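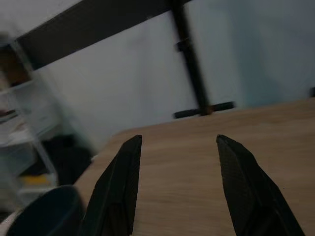 Black fingers over the trial table, open, seen from the wrist camera.

Hukska two-finger gripper, textured black fingers
Maker: Hukska
Stocked by: Isel, Gredevbridge
Part: 1547
Price: £1695 excluding VAT
Trial hire: £300 per week, taken off the price if you buy

The Hukska is an electric parallel gripper for small arms used on light table work. It comes with one pair of black fingers, a wrist cable, a mounting ring and a camera bracket. The camera itself is sold separately. We fit it for customers who want to pick up cups, plates and packets without changing tools between jobs.

The fingers taper towards the tip and have a flat inner face. The outer surface has a fine woven texture. They can be swapped one at a time with a hex key, so a worn finger does not mean buying a new pair.

Full opening is 126 mm. Speed and closing force are set in the controller and can be changed while the arm is running.

Trial table

We keep two arms set up at Gredevbridge so that buyers can try the gripper before ordering. Bring your own parts if you can. Otherwise there is crockery to practise on, and Nhi Đào will set up the arms for your session. Sessions last half a day and are booked through the trade counter.

Most people try the following:
Picking up a cup by the rim
Picking up a cup by the handle
Lifting a plate by its edge
Passing an item from one arm to the other

The cup by the rim is the easy one. Plates need more care, as the lower finger has to get under the edge, and a plate lying flat on the table leaves it little room. Kha Lục's advice is to come in low and slow, and to lower the closing force before you start. 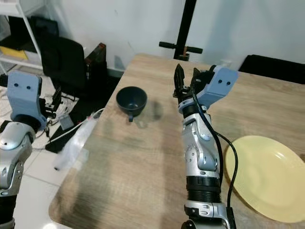 Two-arm set-up with cup and plate. The cable loops down the right side of the arm.

Compared with the Ingvarsson

We also supply the Ingvarsson gripper and are often asked which to choose. Phúc Lương ran both on the same arm in July, with the same controller and the same crockery.

Opening: the Hukska opens wider. The Ingvarsson will not go over our larger bowls.
Grip on smooth items: no real difference with cups. The Ingvarsson was better on glazed plates, as its finger pads are softer.
Camera view: better on the Hukska. Both fingertips stay in view when open, and you can see the table between them.
Cable: the Ingvarsson cable runs inside the wrist. The Hukska cable runs outside and needs enough slack for the wrist to turn.
Spares: Hukska fingers are kept in stock. Ingvarsson pads are ordered in.

Fitting notes

Leave a loop in the cable and turn the wrist through its full range by hand before switching on. Check that the loop does not catch on the table edge. Tighten the mounting ring evenly, a little at a time on each screw. Run the homing routine again after any finger change.

The camera bracket can be fitted either way round. If the picture comes up at a slant, correct it in the camera settings and leave the bracket where it is.

Trial bookings and technical questions: Kayode Iyamu, trade counter
Orders and spares: Fares Semaan
Prices checked Tue 23 September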